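Golleo: teaching a two-handed robot to pick up small things
Student project report, Cedside
Group: Idris Pugh, Kenta Kamata, Raymonde Gagnon
Supervisor: Lorraine Cartwright
17 May 2021

1. Purpose of the project

Our group wanted to learn how a person's movements can become training material for a robot with two arms. The robot itself was not needed for this part. We held one gripper in each hand and performed the tasks ourselves, and the movements were recorded by the software Rewi. We started the work in December and finished with 251 recordings.

2. Set-up

We worked at one square wooden table. The small black parts with the reddish-orange accents were kept in a clear plastic box near the middle, so that both grippers could reach it. Each gripper has a triangular plate on top, the left one with three dark dots, and one cable. The cables gave us more trouble than we expected – the left one must lie along the side of the table, otherwise it pulls on the hand. 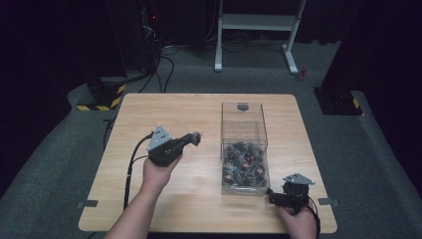 3. Tasks

In the first task, one small part is taken out of the box and put down on the table. Kenta made most of these recordings. He found that the hand should stop for a moment before the fingers close.

The second task was to move a plastic bag with thin, folded fabric inside. It is more difficult for two reasons. The plastic is shiny, and the fingers can easily take only the plastic and slide off. We decided to approach from the flat margin of the bag, with the fingers open.

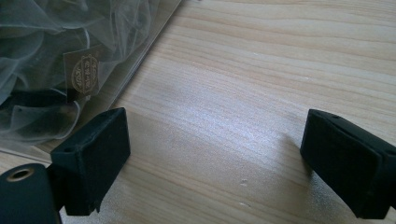 Figure 2. Bag with fabric, seen from the gripper. The fingers are open and hold nothing.

4. Results and problems

We removed 54 recordings from the set. In most of them the hand moved too fast, and in 3 the recording stopped too early. Raymonde checked all the remaining files by eye, and this took longer than the recording itself. Next term we would like to write the checking rules before we begin.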